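Most of the grit in a house comes in through one door, and most of it can be stopped in the first six feet. These are the habits that have worked in our entry, which opens straight onto carpet.

## Mats

Use two. A coarse one outside takes off the mud, and a flat absorbent one inside takes the water. The inside mat should be long enough for two full steps. Ours is a Larker, machine washable, and it goes through a cold wash every 15 days in winter and once a month the rest of the year. Hang it over a rail to dry. A dryer will crack the rubber backing.

Shake the outside mat away from the steps. If it still drops sand after three shakes, lay it face down on the grass and beat the back with a broom handle.

## The rack

Keep outdoor shoes low and house shoes high. Dirt falls, and you don't want it falling on something you wear on clean carpet. Leave a finger's width between pairs so air can get through. Wipe bare wood shelves with a damp cloth, then a dry one. A wet cloth left on them will raise the grain.

Put a boot tray beside the rack and spread an inch of washed gravel in it. Rinse the gravel in a bucket in February and again when the snow is done.

## House slippers

Light slippers show dirt sooner than dark ones, so you'll wash them sooner.

1. Knock the soles together outdoors.
2. Brush the footbed with a dry nail brush, heel to toe.
3. Wash by hand in lukewarm water with a few drops of dish soap.
4. Rinse twice and press in a towel.
5. Dry on their sides, away from the heater.
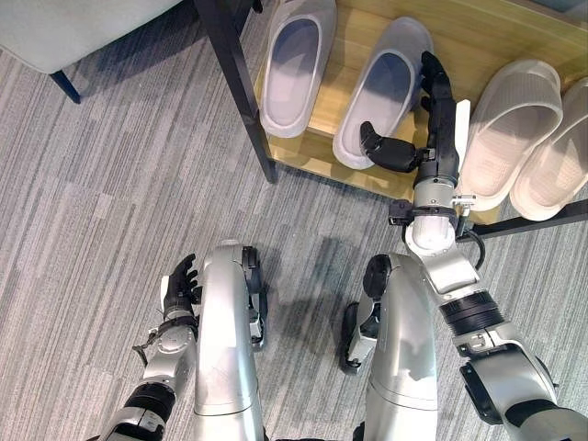
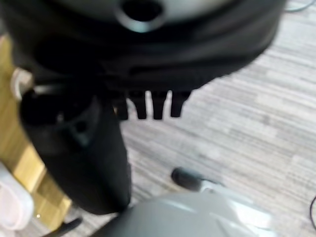
Nayeli Huaranga wrote in to disagree with the hand washing. She puts her foam slides in a mesh bag on the delicate cycle with two old towels, and says the bands have kept their shape for three winters. The one pair she ruined had been left on a radiator overnight. She also sprinkles baking soda on the footbeds in the evening and brushes it out at 7 in the morning.

I tried the mesh bag on an old pair. It's fine for plain foam. I would still do glued soles by hand.

## Carpet by the door

Vacuum the first strip of carpet twice as often as the rest, going slowly and in both directions. Striped carpet hides a traffic lane until it's well worn in, so check it with a flashlight held low.

For salt stains, mix one part white vinegar with two parts warm water. Test a corner first. Dab it on, wait five minutes, blot with a white rag, then go over it with plain water. Don't scrub.

Empty the vacuum before the bin is full. Hair around the brush roll comes off with a seam ripper, cutting along the groove.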